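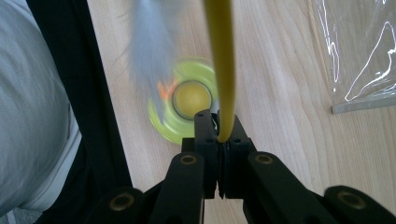 Cables get lost easily in my house, so I try to keep only the ones I can recognize fast. A colored cable helps much: a yellow one like this is easy to see on a pale wooden table, even with a green fidget spinner turning beside it. My black ones I mark with tape – one color for each room.

Before you put a cable in the drawer, make a wide loop and close it with a soft tie. Do not bend it hard near the plug. I keep 10 ties in a small Nomico box, and every August I check them all.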